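Mokis Tall Metal Shelving Unit, White – four months in

I put off buying proper shelves for years, mostly out of stubbornness, and I paid for it in lost extension cords and bottles of cleaner bought twice over. What finally tipped me was the Tarbridge store clearing out its spring stock in May. The white one was the last of the tall units on the floor and it came home with me that same afternoon, wedged between the front seats with the box resting on the dashboard – not a drive I'd care to repeat!

Putting it together took me 38 minutes, and that includes a coffee and one shelf I had to take out again after I'd fitted it upside down. The instructions are all drawings, no words, and the drawing for the feet is tiny. Get your reading glasses out for that one. Everything else goes together with the little wrench in the bag, and the uprights were straight, which I can't say for the Postness unit I had in my last place.

I like white against brick very much. I know people go for black or bare steel with it, but white keeps a wall from getting gloomy, and it does so much for small things like bottles and little boxes, which tend to vanish on a dark shelf.
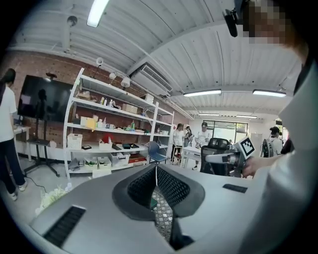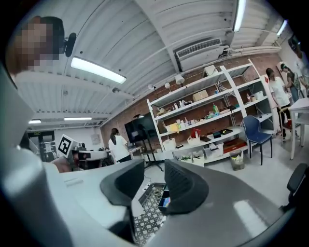
White metal against red brick, with the storage bins kept down low.

My one real rule is bins at the bottom. A bin on a high shelf is a bin you never look into, and you only find out what's in it when you move house. Cardboard boxes can go up top if they're light. I'd also say buy your bins after the shelves (I did it the other way around, and two of mine stick out in front by a good inch).

Now for the grumbles. The finish marks if you drag anything heavy across it, so lift, don't slide. The shelf heights only adjust in fairly big steps, and tall spray bottles always seem to want the spot in between. And do fix it to the wall, even though the bracket is sold separately, which I thought was a bit mean of them.

I'd still buy it again, and I'm already measuring the hallway for a second one. Four stars out of five from me.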